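Ranis two-arm bench: monthly safety check, December

Done at the shared shop, start 7:40 in the evening, lights on, heater off, one person at the bench and one at the power switch. Comments are typed in as I went. Where I marked something "pass, barely" I want it read again next month by someone less fond of the machine than I am.

POWER AND STOPS

1. Main switch reachable without leaning over the table. PASS. Moved to the post in October after the old spot turned out to require a third arm.

2. Emergency stop kills both arms. PASS. Pressed it four times. The arms sag when power goes, as they always have, so keep your coffee elsewhere.

3. Stop button label legible. FAIL. The sticker has been rubbed down to "GEN STO". New one to be printed. This was also the comment last month.

4. Supply fuse is the one on the drawing. PASS. Spare fuses are in the Nivano tin, along with a guitar pick and somebody's house key.

ARMS AND MOUNTS

5. Base plates tight, left and right. PASS on the left. The right needed a quarter turn on one bolt. It has needed a quarter turn every month of its life and I've stopped taking it personally. Thread locker ordered.

6. Joints turn by hand with power off, no grit, no clicking. PASS, barely. Right elbow clicks once near full stretch. Not a new noise. Hour counter on the controller reads 2,342, so write down the number if it starts clicking twice.

7. Speed limit set in Tramcombe. PASS. Limit is 100 mm per second while anyone is at the bench. I found it at 400 and put it back. The person who likes 400 is invited to come and argue.
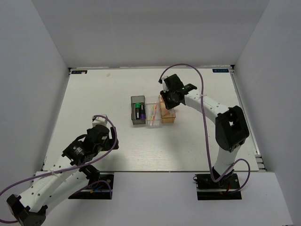

CABLES AND REACH

8. Gripper cables have slack at every pose. PASS, with a grumble. The purple cables make big loops over both arms, and the right one runs across the tabletop before it drops down beside the arm. Plenty of slack, possibly enough to lasso something. Clip the tabletop stretch down and run the full pose list again.

9. Small wires at the right base plate tidy and strain relieved. FAIL. Red and blue still in the open near the plate. They want a sleeve.

10. Right gripper clears the container rims. PASS on the gray tray and the clear box. Amber container is tight coming down from above. Raise the approach height in the Brekke script before running unattended, then don't run it unattended anyway.

11. Containers stay put when bumped. FAIL. They slide. Tape is a fix, technically.

12. Back and side walls secure. PASS. The front is open, so the rule stands: hands out before power on.

PAPERWORK

13. Log sheet filled in. PASS for this month. Page 142 is missing and page 143 has a ring on it from a mug.

14. Open items carried forward: 3, 6 (watch only), 8, 9, 11. Item 5 closes once the thread locker is on.

Arms may be used at the low limit with someone at the switch. Finished 8:55, power off at the post, heater back on.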